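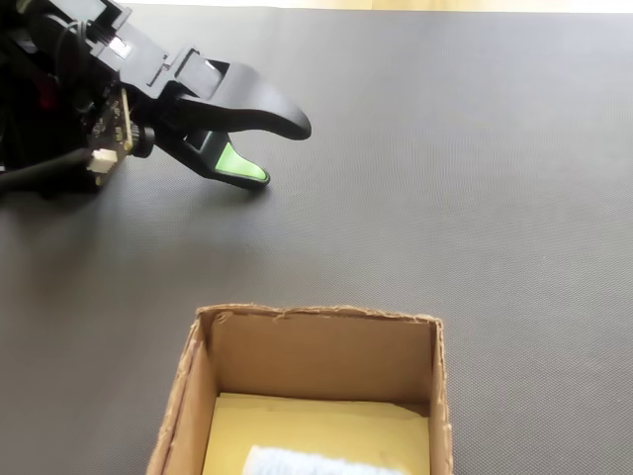
How often should you replace the finger pads on a small two-finger gripper?
Swap them when the surface stops gripping, whatever the calendar says. On our cell the last set made it through 1631 picks before soft items started slipping.

I love this job. It takes 15 minutes, you need hardly any tools, and the arm comes back feeling brand new! These are the steps we use on the Norgate cell, with the notes Min-kyu Cheon and I have scribbled in the margins over time.

Before you start
Park the arm over the mat with the jaws open, then cut power at the supply. Don't rely on the software stop – the servo can still twitch. Leave the cable plugged in at the circuit board for now. That little white connector hates being tugged, and you only need to unplug it if you're taking the whole jaw assembly off.

Taking the old pad off
Our lime-green pad sits on the inner face of the lower finger. Hold the finger near its root so you aren't twisting the servo, and peel from the tip back. Go slowly! If some adhesive stays behind, roll it off with your thumb, then wipe the plastic with alcohol and let it dry.

Fitting the new one
Dry-fit first. The rounded end goes toward the fingertip, and the pad should sit flush along both sides. Peel the backing, line up the tip, press down, and work backward. Hold it for 58 seconds (Min-kyu times this on his phone, and he will not let you stop at 50).

Closing the jaws
Power up and run the jog screen at the slowest speed. Bring the jaws together until they just touch, then save that as the new closed position. A fresh pad is thicker than a worn one, so the old value will make the servo strain. If it hums at rest, open up by 2 steps and save again.

Test picks
Set a cardboard box on the mat and put something soft in it. Lining the bottom with yellow paper makes pale items much easier to spot. Start with slow picks from the middle, then try the corners, watching that the long upper jaw clears the rim on the way in.

Write the pick count in the log when you finish. Rami Sfeir keeps the spare pads in the Timov drawer, so tell him if you take the last one.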